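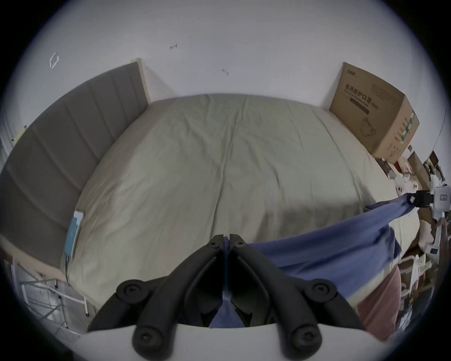

Pellgate宿泊棟 客室安全点検表(8月分)
対象:515号室および同階共用廊下
点検実施:Prondivport施設管理課

1 避難経路
客室扉の開閉 良
扉から階段までの通路幅 良
避難経路図の掲示 要改善
所見:経路図が改修前の間取りのままである。非常階段の位置が現況と異なるため、差し替えを要する。

2 火災警報設備
感知器の作動 良
受信盤の表示 良
所見:試験ボタンによる確認では、作動から表示までに遅れは認められなかった。廊下側の感知器カバーにほこりの付着があり、清掃を指示した。

3 電気設備
100Vコンセントの固定 要改善
漏電遮断器の試験 良
所見:洗面台脇の差込口にがたつきがある。取付枠の締め直しが済むまで使用を停止し、表示札を掛けること。

4 給湯および浴室
給湯温度の上限設定 良
手すりの固定 良
排水口の目皿 良
所見:浴室扉の下部に変形があり、閉まりきらない場合がある。次回までに調整のこと。

5 窓および転落防止
開口制限金具 要改善
所見:左側の金具が規定位置より外側に付いており、制限幅100mmを超えて開く。型番320の金具に交換する予定である。

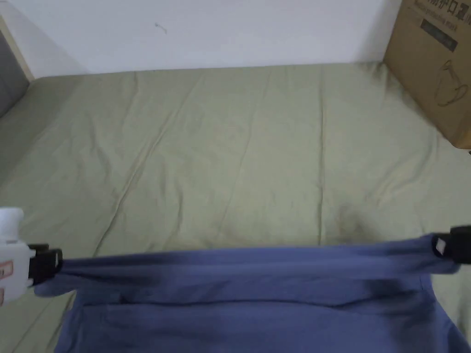 Prurkerからは、金具の交換は午前10時以降であれば対応できるが、既存のねじ穴は再使用せず、新たに下穴を設けたいとの申し出があった。あわせて、他階の同型窓についても開口幅を測定してはどうかとの意見が寄せられている。

6 処置および期限
経路図の差し替え:8月中
差込口の締め直し:使用再開前
窓金具の交換:客室の販売再開前
他階の窓については、施設管理課が測定の要否を判断し、次回点検表に記載する。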